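Setting snack trays for two people - how to place bowl, cup and can?
Posted in Serving and Table, 20 Oct 2025

Lallis

I have two dark brown trays with a raised rim, and I want to give each guest one white bowl, one red cup and one can of Pepsi. When I carry the tray, the bowl slides and touches the can. The finish is glossy and I think this is the problem.

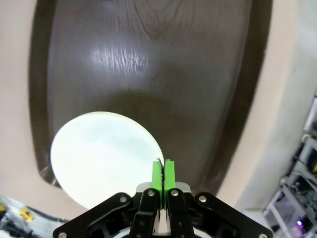
Should I put a liner on a glossy tray?
A thin rubber mesh liner is good for this, cut a little smaller than the bottom of the tray.

I read this on another page, but my trays are nice and I don't want to hide the wood. Is there another way?

Levholm

Put the tray on the table first, and then bring the things to it one by one. I take the bowl by the rim when it is empty and put it near the middle. 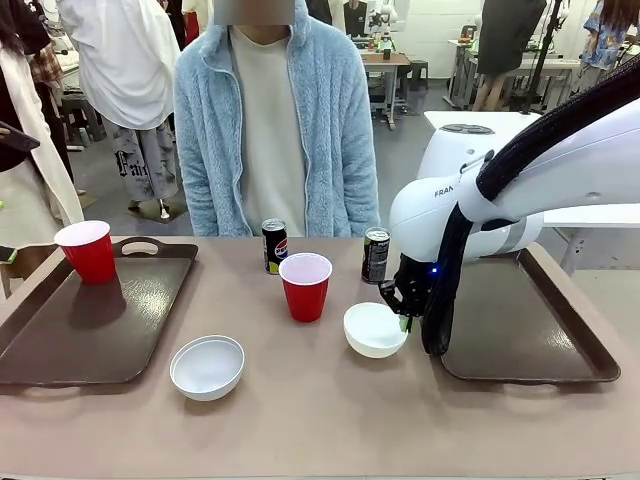
The cup and the can go to the back, one in each corner, so the hand does not hit them when it goes to the bowl. Fill the bowl last, and only up to 400 ml if it is soup. For carrying, hold both handles and keep the heavy things close to your body - you can turn the tray when you arrive.

Krūmiņa

Wipe the tray with a dry cloth. Mine was sliding because of furniture polish.

Also I don't carry full cups anymore. I bring the trays with only one or two things on each, and a cup can stay in the middle of the table until everybody sits.

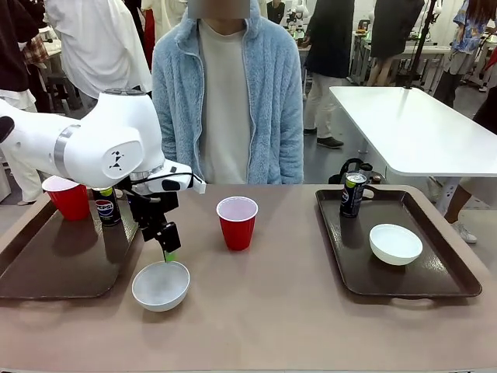
Then each person takes what he wants, and you don't need to remember who asked for the can and who wanted water. With small children I would still use the liner, it costs little and you can wash it in the sink.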